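Student Robotics Laboratory: Project Gallery
September 2023

The Benlow Student Robotics Program offers undergraduates a full term of supervised work with robotic arms. Students work in small teams, and each team is responsible for its own software, safety checks and records. This gallery presents work from the current group, which is led by Sarita Vishwakarma with the assistance of laboratory instructor Umesh Bhardwaj.

Tabletop Handling

The Satti team studies how an arm selects and approaches one item among many household goods. Its members, Nisha Shakya and Miklós Pap, are required to complete 200 recorded attempts before the final review. 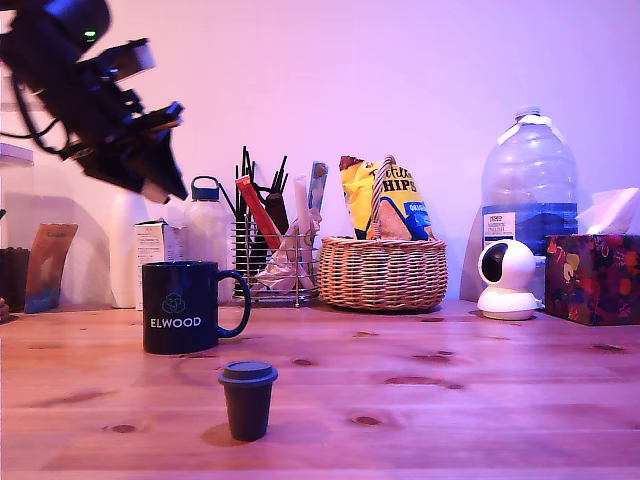 The gripper above the table, with a lidded cup and an ELWOOD mug toward the front. The items behind them include a wire utensil holder, a basket with a bag of tortilla chips and a large clear water jug.

Clear plastic and thin wire are difficult for many depth sensors to read — the team has been asked to report its results for these materials separately.

Motion Planning

The Zakero team, under Poonam Kaushik, writes the planning software shared by all groups. The present version was tested on 138 planned paths in simulation before it was approved for use on laboratory equipment. Students may request changes in writing through their team leader.

Public Demonstration

Teams will present their work in Soltent Hall in October. Seating is limited to 30 guests per session, and visitors are asked to remain behind the marked line while equipment is in operation. Requests for seats should be sent to the program office.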